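## 2. Background and Method

The project compared two interior wall paints for scuff resistance and ease of cleaning. Both were sold as washable matte finishes. Paint A was Drurix and Paint B was Prorkell. The Assefa residence hall was chosen as the site because its study rooms are repainted every summer and see heavy use during term.

Test panels were cut from drywall offcuts, primed once, and given 2 coats of the assigned paint. Panels cured for 7 days before any abrasion.

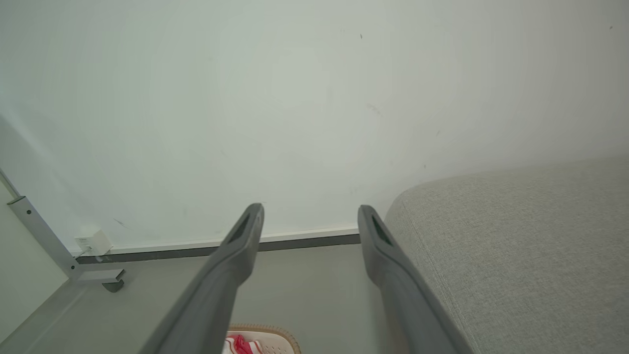 Matte paint has a high ratio of pigment to binder, which leaves a rougher surface than satin or gloss. Rubbing transfers material onto the high points or polishes them flat. In-service damage on a pale wall is mostly small: a short dark nick, a pale diagonal scuff barely darker than the paint near it, a thin scratch running down above an electrical fitting. Marks of this size fall below the threshold of the hall's inspection form, so the form was not used as a data source.

### 2.1 Abrasion procedure

Each panel was clamped flat and rubbed with a damp sponge under a fixed weight for 600 strokes. The sponge was rinsed at the halfway point. Gloss was read at 3 positions before and after.

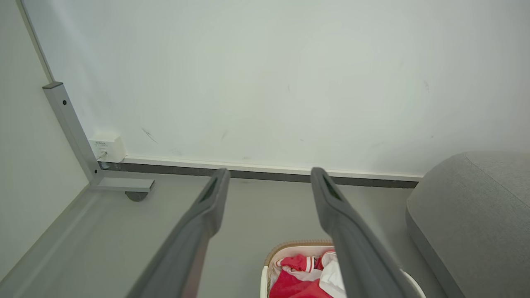 Readings were taken with the meter borrowed from the materials lab and checked against its black tile at the start of each session. A panel was rejected if its starting readings differed by more than 2 gloss units. One Paint B panel was rejected and replaced.

### 2.2 Cleaning procedure

Pencil, rubber heel and wax crayon marks were applied with a template. Cleaning used water first, then diluted Wosovo detergent. Residue was graded by eye under the same lamp on a 0 to 3 scale.

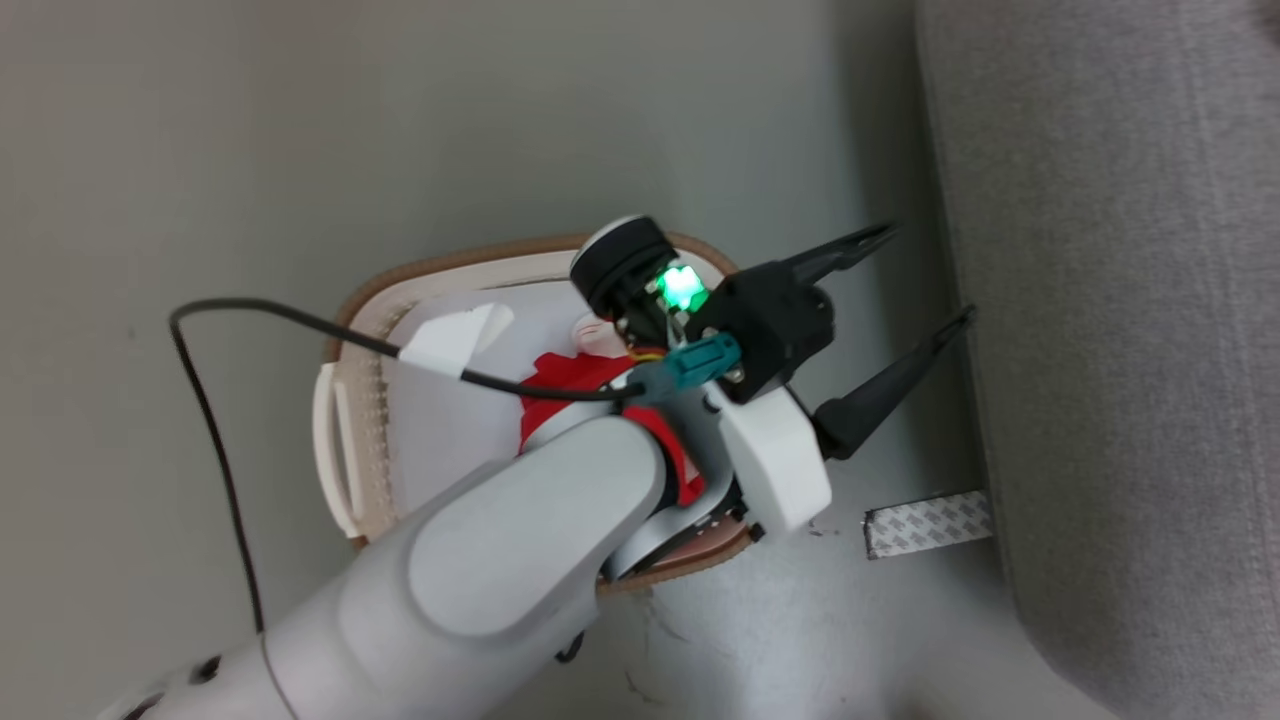

*Figure 3. Woven basket on the floor.*

### 2.3 Limitations

Visual grading was done by one person and was not blind. Panels were abraded horizontally, while walls are vertical and drain during washing. Film thickness was estimated from paint weight. Roller texture was not controlled between the first and second coats.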